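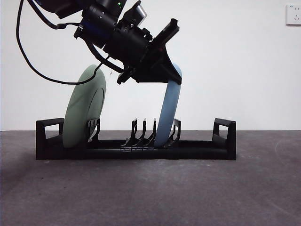 Kitchen & Household > Washing Up

Thread: Hand washing for good? Talk me into it or out of it

teacup_weather
Posted Friday, 7:12 am

Good morning everybody, and I hope you've all got something warm in your hands. I've been reading this section for ages and finally have a question of my own, and it's a long one, so settle in.

Our dishwasher gave up in the first week of November. It had been making a noise like a spoon in a blender for months, and then one evening it filled, hummed, and quit with a full load of supper things in it. The repair place wanted 269 dollars for the pump and the labor, and the machine was not young. My husband said leave it for a week and see how we get on washing by hand.

Well, we're past the week now and I sort of like it! He washes, I dry or put things in the rack, and we talk. We haven't talked that much on a weeknight in years. The kids have even been roped in, with varying results.

But (and this is why I'm here) I'm having trouble with a few things. My plates never seem to dry properly and I end up going over them with a towel that is already soaked. The glasses are cloudy. My hands look like I've been laying brick. And I honestly can't tell if I'm using more hot water than the machine did.

So, those of you who gave up the dishwasher on purpose, how do you do it? And those of you who tried and went back, what broke you?

----

pansy_and_thyme
Posted Friday, 7:40 am

Oh, welcome! I could talk about this all day and my family will tell you that I do.

I haven't had a dishwasher since we moved to Srivastava, and that house had a kitchen so narrow you had to back out of it. First thing, space your plates. I know it feels wasteful to leave a slot open between one plate and the next, but plates packed tight trap the water between them and they'll still be damp at breakfast. If I have two dinner plates and room to spare, I put them well away from each other and they're dry before I've finished wiping the stove.

Second, hotter rinse. A hot plate dries itself. Wash in whatever heat your hands will stand, then rinse hotter than that with gloves on.

Third, gloves, gloves, gloves. Get the lined kind, one size up from what you think you need, and your hands will come back in a couple of weeks. Put a little hand cream on before you pull them on and you get a spa treatment for the price of doing the pans.

----

bob_ladder
Posted Friday, 8:05 am

I'm going to be the grump. I washed by hand for four years and I would not go back if you paid me. It was fine when it was two of us. Then it was five of us, and then my mother-in-law, and there was never a moment in the day when the sink was empty. You'd finish and somebody would wander in with a cereal bowl.

On the water question, you are very likely using more than the machine did. Most people let the tap run. Put the plug in, or use a basin, and you'll be shocked at how little you can get away with. But a full machine on the eco setting is hard to beat, and it doesn't need to be talked into it after a ten hour shift.

I'm glad you two are talking, and I mean that. You could also talk while sitting down.

----

pansy_and_thyme
Posted Friday, 8:21 am

Bob, you say this every time and I love you for it, but "most people let the tap run" is a reason to turn the tap off. We went through our bills the year after we stopped using the machine and there was hardly a difference.

----

bob_ladder
Posted Friday, 8:30 am

Hardly a difference isn't a savings, though, is it? That's all I'm saying. If a person likes doing it, wonderful. I just don't want her thinking there's money in it.

----

quiltsandgravy
Posted Friday, 9:17 am

Good morning all. I'd like to take up the cloudy glasses, as no one has touched them yet and they were the bane of my life.

If your water is hard (ours is terrible, you could build a wall with it) the cloudiness is minerals left behind when the drops dry. A splash of white vinegar in the rinse basin takes care of most of it. Wash the glasses first, before anything greasy has been anywhere near the water, then rinse, then turn them upside down on something with a bit of air under it. A flat towel is no good for glasses, they steam up inside and sit there sulking.

If the cloudiness doesn't come off with vinegar, I'm sorry to say it may be etching from all those years in the machine, and that's permanent. I have a whole shelf of those. I call them the everyday glasses and have made my peace.

My order is glasses, then silverware, then plates and bowls, then serving dishes, then pots. Change the water before the pots. My grandmother would change it before the plates too, but she had eight daughters to carry it.

----

nightshift_noodle
Posted Friday, 10:02 am

Just home from work so forgive any wandering. I live alone and I think the whole argument changes when it's one or two people. I had a dishwasher in my last apartment and it took me four days to fill it, and by day three it smelled like a pond. Now I have one of the Vateo racks, the long skinny sort, and I own very few dishes on purpose. When a plate is dirty I wash it, because otherwise I have no plate! It's the only housekeeping system that has ever worked on me.

One thing I would say about racks is to look hard at the tray underneath. Mine drains toward the sink if I put a folded cloth under the far end. Before I worked that out there was always a puddle, and the puddle got slimy, and I blamed the sponge for weeks. Take the whole thing apart on your day off and give it a scrub.

----

teacup_weather
Posted Friday, 12:46 pm

You are all so kind, I've been reading these out loud over lunch.

Pansy, I've been jamming everything in as tight as books on a shelf, so there's my first mistake. I tried it with gaps after breakfast and the plates were dry when I came in from the mail. I'm a bit embarrassed at how simple that was.

Quilts, I tested one glass with vinegar and it came up lovely, and another that I tested stayed like fog. So I suppose I've got some of each.

Bob, you've made my husband very happy. He said "I like this fellow." He has been quietly looking at machines on his phone, and the one he has his eye on is a Grurnetti for 957 dollars before delivery. I nearly dropped the gravy boat.

----

bob_ladder
Posted Friday, 1:10 pm

Tell him I like him too, but tell him not to spend that. My sister has a Grurnetti and it's very quiet and very pretty and the bottom rack won't take a decent stockpot. Look for a scratch-and-dent place. We got ours with a crease down one side that faces the cabinet, and I haven't thought about the crease since the day it went in.

Or fix the old one! I know it's not young, but a pump is a pump.

----

maple_hinge
Posted Friday, 2:33 pm

I'd disagree with fixing it, with respect. We put a pump in ours and the door latch went in the spring and then the control board. Each repair was just small enough that it seemed silly to stop. I'd have been better off walking away from the first one.

Where I do agree with Bob is that it gets old. We loved washing up together that first winter. By summer it was me at the sink and everyone else on the porch. If you're going to do it long term, set the rules while you're all still in a good mood. Ours now is that the cook doesn't wash, and pots get soaked by whoever used them, and it has kept the peace pretty well.

Also, Ilteo makes a dish soap with no scent at all that was much kinder to my skin than the lemon stuff. I bought the refill jug and it lasted and lasted.

----

quiltsandgravy
Posted Friday, 3:05 pm

Seconding the unscented soap, and also use less of it! Most of us squirt in far too much and then spend twice the water getting it off again. A teaspoon in a basin is plenty unless you've been frying.

I have to quibble with Pansy on the hot rinse, though. With older china I would go gently. I cracked a platter of my aunt's straight across by taking it from a cold pantry shelf to very hot water, and I can still hear the sound it made. Lukewarm first, then warmer.

----

pansy_and_thyme
Posted Friday, 3:28 pm

That's a fair correction and I take it. I was thinking of ordinary stoneware. Anything with gold on the rim or a family story attached gets washed by itself in a plastic basin with a towel in the bottom, and I don't let anyone speak to me while I do it.

----

teacup_weather
Posted Friday, 8:54 pm

Supper report! We did it in the order Quilts gave, with the plug in, a teaspoon of soap, and gloves on (borrowed, too big, very glamorous). Fresh water for the pots. The younger one dried the silverware and only complained at the end. I left the plates to stand by themselves and didn't touch them with a towel at all.

We've agreed to go on through the holidays and then have a proper talk about it. My husband has asked me to put in writing that if we have more than ten people for dinner he's allowed to use paper plates, so I'm writing it here.

Maple, I'm going to look for that soap tomorrow. Does it come in a smaller bottle, or only the jug?

----

maple_hinge
Posted Friday, 9:20 pm

Smaller bottle too, usually on the bottom shelf. Try that one first and see how your hands like it.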